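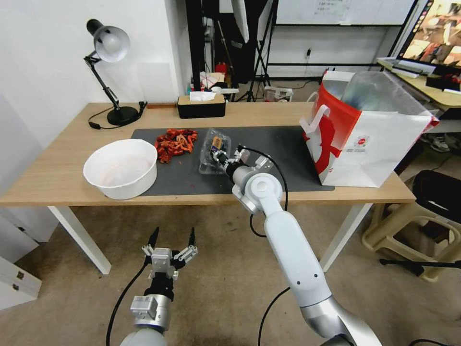
Home
Shop
Spices and Boils
Kitchen Linens
Our Story
Contact

Mastwood Crayfish Boil Blend, 500 g tub

We started mixing this one for our own family suppers, long before there was a shop to sell it in, and it is still the blend we reach for when the weather turns nice and the big pot comes down off the shelf. It's a warm, peppery seasoning with plenty of dill seed, mustard seed, bay, sweet paprika and a little dried lemon peel (my aunt Stanisława Olszewski would have put in twice the dill, and if you like it her way, just add a handful of fresh stalks to the pot!).

The heat is gentle. Children at our table eat it happily, and anybody who wants more fire can stir in cayenne at the end. It works nicely for shrimp too, and I've been known to throw in corn, small potatoes and a couple of onions cut in half, which soak up all that good flavor and are gone before the shellfish are.

How to use it

Bring a large pot of water to a rolling boil with four heaped spoonfuls of the blend and a good fistful of salt. Let it bubble for ten minutes before anything else goes in. Potatoes first, then corn, then the crayfish, which only need a few minutes. Turn off the burner, put the lid on and let everything sit. For shrimp, keep the soak short or they go tough on you.

Details

Net weight: 500 g
Contains: mustard
Salt: none added
Storage: lid on tight, away from the stove
Mixed and packed by: Bakum Spice Room

Peadar Ó Gríofa wrote to ask whether the blend can go straight on as a dry rub. It can, but grind it first, as the seeds are left whole and they're no fun to bite into. A coffee grinder does the job, though your coffee will taste of dill for a while, so maybe use an old one.

We pack in small batches and the tubs sometimes run out in April, when everyone starts cooking outdoors again. If that happens, leave your email and we'll write as soon as the next batch is ready.

Related items
Zieliński Pickling Spice
Mastwood Smoked Paprika
Wututer Stockpot with Basket
Dried Dill Stalks, Bundle
Cotton Bibs, Set of 4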